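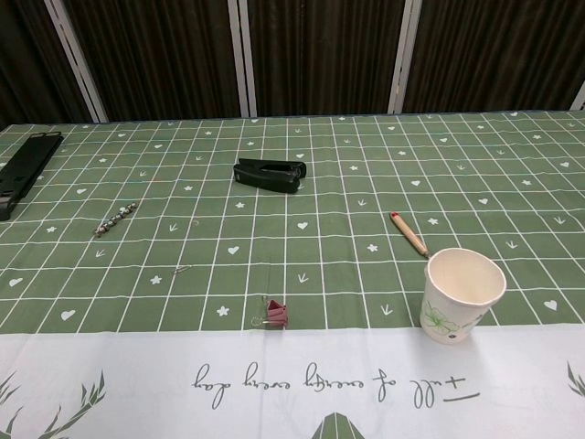

The planner refused again at the paper clip.

Jaanus Ķēniņš read the message twice, although he knew it by heart. No valid grasp for object 4. Retry limit reached. Then came the list of attempts, 16 lines, and every line ended with the same word, collision.

"Collision with what?" he asked the screen. "With the table? Of course with the table. It lies on the table."

Ginda did not lift her head. She was working on the perception side, and perception was happy today. It had found the stapler, the cup, the pencil and the small pink binder clip. It had even found the paper clip, after two weeks of believing that the paper clip was a piece of the line printed on the cloth.

"You asked for a harder cloth," she said.

"I asked for a pattern. I did not ask for hearts."

The cloth was her mother's idea. It was green and it had a sentence on the border, Full of energy every day, and in the first week the text detector had reported this sentence as an object with a height of zero. Jaanus had written a filter for it. Later he removed the filter, and then he put it back with a different name. In the repository it was still called cheerful_text, and Alvarado, who reviewed all their changes from another city, had never asked why.

He opened the planner's settings. The safety distance above the table was four millimeters. A paper clip is much thinner than this. So the planner was asked to take a thing that was, by its own rules, inside the forbidden zone. It searched honestly, 16 times, and each time it came back and said no.

"It is my number," he said.

"What is your number?"

"The four. I wrote it in August, when we had only cups."

Now Ginda turned her chair. She had a way of looking at a person as if he was a log file, from the bottom up. "Then make it smaller."

"If I make it smaller, it will push into the cloth when the depth is wrong. And your depth is wrong."

"My depth is wrong by one millimeter."

"On the hearts it is wrong by three."

She did not answer this. She typed something, waited, and typed again. The room was quiet except for the fan of the old workstation, which everybody called Doto after a name somebody had written on its side with a marker. The simulation had run on Doto all night. It had finished 3,971 trials and in 415 of them the clip was lifted, but in the simulation the cloth was flat and plain and gray, and Jaanus did not trust those 415.

"What if the distance is not one number?" Ginda said at last. "The network gives me uncertainty for each point. You never use it."

"It is not calibrated."

"It is calibrated since last month. I sent you a message."

He looked for the message. It was there, unread, between a bill from Lellow for the office internet and a photograph of his sister's dog. He felt his ears become warm.

They worked until it was dark outside. The change was small, 544 characters when he pasted it into the review window. Where the points were certain, the planner could go low. Where they were not certain, it stayed high, and if high was not possible, it asked for a second view before it said no. He wrote a test for the cup, because he was afraid for the cup. The cup passed. The stapler passed. The string of beads took a long time and then passed also, with a grasp so strange that Ginda laughed aloud.

"Now your clip," she said.

He pressed the key. The first line appeared, and it said collision. The second line said collision. The third said uncertain, requesting view, and this was a sentence the program had never said before.

Jaanus found that he was standing. Ginda had put on her coat already, but she sat down again in it, with her bag on her knees.

The fourth line was blank for a while. Then it printed a position, an angle and a distance above the table of 0.6 millimeters, and under them, plan found.

"Do we run it?" she asked.

He wrote the commit message first. He wanted to write something good, and he thought about Alvarado reading it in the morning with his coffee. At the end he wrote only, read your messages, and then deleted it, and wrote what the change did.

"Yes," he said. "Slowly."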